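Notebook, question wording group
September 4, 2026

Picking up from the July entry, where I wrote "the Mamcombe fee question should be simple." Leaving that in as a warning.

Recap for Kimutai, who was away. The council wants to raise the stall fee at the Saturday market. The mayor's people call it a "fair share payment." The opposition calls it a "market tax" and has marched about it twice, once in the rain. We mailed 1,000 forms, 500 of each version, identical except for those words in question 4. Returned so far: 630, including one with a coupon for tire rotation stapled to it. Philomena is keeping the coupon.

Spent the morning on question 4 only. First pass in Brurkex gave support at exactly the same level in both versions, to the decimal. I got quite excited about a null result for as long as it took Joyce to ask which file I had loaded. Version A, twice. Reran with A and B. There is a gap now and it goes the way you'd guess, with "tax" doing worse, but I'm not writing a number down until the late envelopes are keyed. Hugo wants a number for the council's press person. Hugo can want.

Things found while keying:
- Version B has the boxes for "support" and "strongly support" a hair closer together than version A does. Printer's doing, or mine. Checked the proof. Mine.
- A good few people ticked the line between the two boxes. Coded as missing for now. Brian thinks they should be split. Brian and I have been over this.
- Question 7 (party last voted for) lists Gelura List above the Mamcombe Residents in both versions. We were supposed to rotate. We did not rotate.
- Margin comments are much better than the answers. "Which mayor" is my favorite, under a question that doesn't mention one. 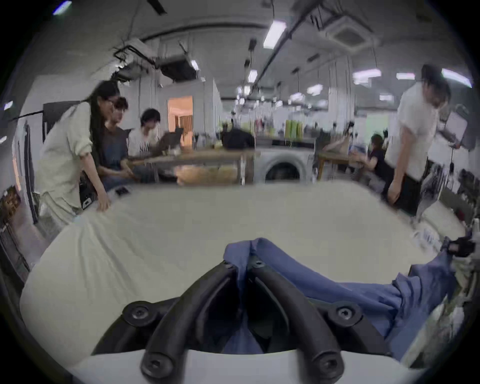
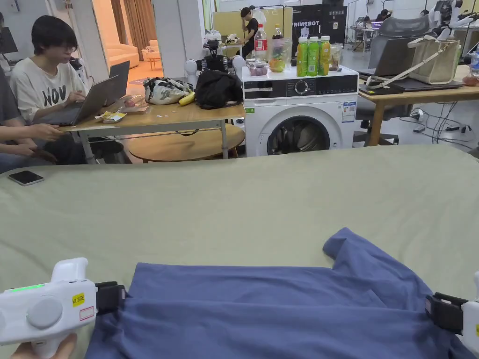
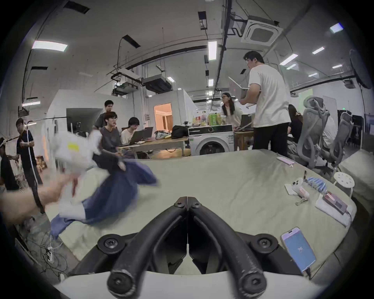 Category: Bench notes / Field and lab

Afternoon. Philomena and I did the open-ended answers separately and then compared. The code frame has 9 codes and we agree well on eight of them. The ninth is "distrust of council," which I was giving to anyone who sounded annoyed and she was giving to anyone who named a specific broken promise. Hers is the better rule. I argued for mine until the coffee ran out and then changed the codebook.

New wording for code 9: respondent says the council, mayor or a named councilor has not kept or will not keep a commitment. General grumbling goes to code 8. Sarcasm goes to whichever code it would get if meant sincerely, and if you can't work out what it would mean sincerely, leave it for Joyce.

All of my code 9s need redoing. Started from the back of the pile. Lost the thread at the respondent who answered in verse (code 6, parking).

Also: somebody on the council staff phoned to ask whether we could "hold" the results until after the budget vote. Joyce took the call. Her note of it reads, in full, "No." I have put it in the folder with the correspondence.

Girard memo on weighting by ward is still unread by me. The north ward is sending back far more forms than the south, and the north ward is where the stallholders mostly live, so unweighted numbers shouldn't leave this room. That means you, Hugo.

To do
Key late envelopes, both versions, check the file name out loud
Redo code 9
Ask printer for a corrected B proof with the box spacing fixed
Rotate question 7 in the follow-up – write it on the proof in red this time
Brian to write up his case for splitting the line-tickers, one page, one side
Read Girard memo

Version A and version B files are now called FAIRSHARE and TAX.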